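I booked the guesthouse in Luvholm for the porch. I'll admit it. There was one photo of a long covered porch with a row of mismatched chairs facing the harbor, and I'd paid the deposit before I even checked how you get to the place (two ferries, if you're wondering, and the second one only takes cash).

The Wijesinghe sits at the top of Arside Street, a steep nine-minute walk from the dock, and longer if you packed like I did. Mizanur Wijesinghe opened it in his grandmother's old house and runs it with his cousin Kavinda Akanda, who handles breakfast and has strong feelings about toast. There are only a few rooms. Mine was the back one on the second floor, with a sloped ceiling I hit my head on twice the first night and a bed so good I forgave it by morning.

Ask for the back if you sleep lightly! The front rooms get the view, but they also get the fish trucks, which start rolling down to the harbor before 5 a.m. in August. The couple across the hall, who had the view, looked a little gray at breakfast.

And oh, that breakfast. Kavinda puts out coconut flatbread, smoked fish from the dock, a bowl of very hot sambol and then, for the timid, scrambled eggs. I went timid the first day and regretted it. By the third I was putting sambol on the eggs and asking for the recipe, which he wrote on the back of my ferry receipt in handwriting I still can't read.

Luvholm itself is small, with more than 3,000 people in summer and a lot fewer once the boats thin out. You can see the main street in an afternoon, and then you should take the coast path out to Nadholm, where there's a lighthouse, a bench and a man named Žydrūnas Luik who rents kayaks out of a boat shed. He'll tell you the water is warm. It isn't, but go anyway. I paddled around the point with my sleeves soaked to the elbow and saw seals the whole way back.
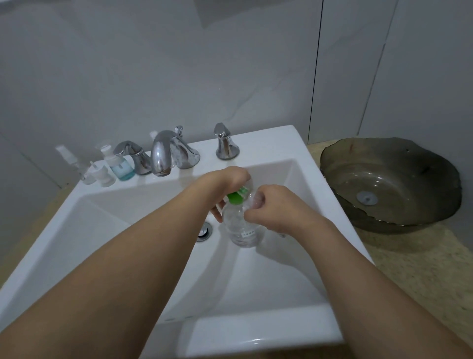

Dinner takes a bit more planning. The guesthouse doesn't serve it, and the good place in town, Lakmal Barua's little dining room behind the chandlery, fills up fast. Mizanur will call for you if you ask him in the morning. Get the crab curry and sit near the kitchen door, where Lakmal comes out to chat between orders.

A few gripes, to be fair. The hot water gives up after a couple of showers in a row, the Wi-Fi reaches the stairs and stops, and checkout is at 9, which felt rude on vacation. But a room was 100 a night with breakfast, and I spent every evening on that porch in the green chair with the wobbly arm. I've already written to Mizanur about next August. He says the back room's mine if I can let him know by spring.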